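Torner Wool Felt Desk Mat
Rantala Home Goods, Ollunville
Posted Aug 21, 2020 by Khôi Khổng

I've had one of these under my keyboard since January and I'm still a little bit in love with it, so forgive me if this page runs long. The Torner is a thick wool felt mat for people who work at a table that wasn't meant to be worked at (hi, that's me, at the old dining table with the wobbly leaf). It keeps your wrists off the cold wood, it quiets down a loud keyboard, and coffee cups stop making that awful clunk every time you set one down.

We carry it in two sizes. The small fits a laptop and a mouse. The large runs nearly the whole width of a normal desk, and it's the one I'd get if you have the room – you can spread out a notebook next to the keyboard and still be on felt. 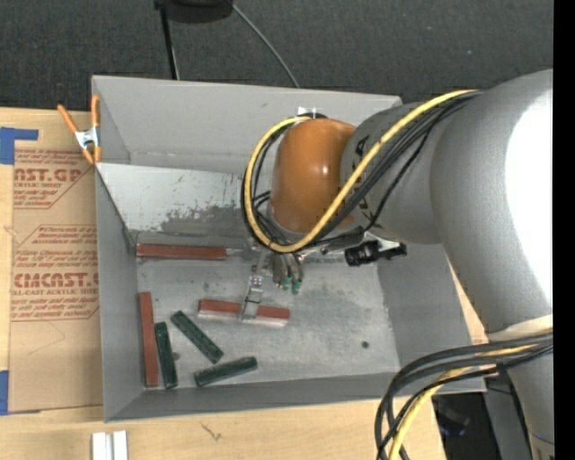
Colors are oat, moss and a dark gray that hides everything. Oat is the prettiest and also the one that shows every crumb, so if you eat lunch at your desk you might want to think about moss. I eat lunch at my desk and bought oat anyway!

The underside has a thin cork layer so it stays put. We used to sell the older Skorkell mat, which had a rubber backing, and a few of you wrote to say it stuck to varnish in hot weather. I've left a Torner in a sunny window all summer and it lifted right off, no marks.

Cleaning is easy enough. Shake it out, go over it with a lint roller, and dab spills with cold water and a little wool soap. Please don't put it in the washing machine. I did that with my first one and it came out the size of a placemat (a very nice placemat, the cat has it now).

It will shed for the first couple of weeks. You'll get small fuzzies on dark sleeves, then it settles down. It also arrives rolled, so lay it flat overnight with some heavy books on the corners.

Price is $40 for the small. The large is $10 more. Pickup at the Ollunville shop is free, and if you order by noon I can usually have it at the counter the same day – just ring the side bell if the front door's locked. Moss in the large is out of stock again, more on the way. Email me if you want one put aside.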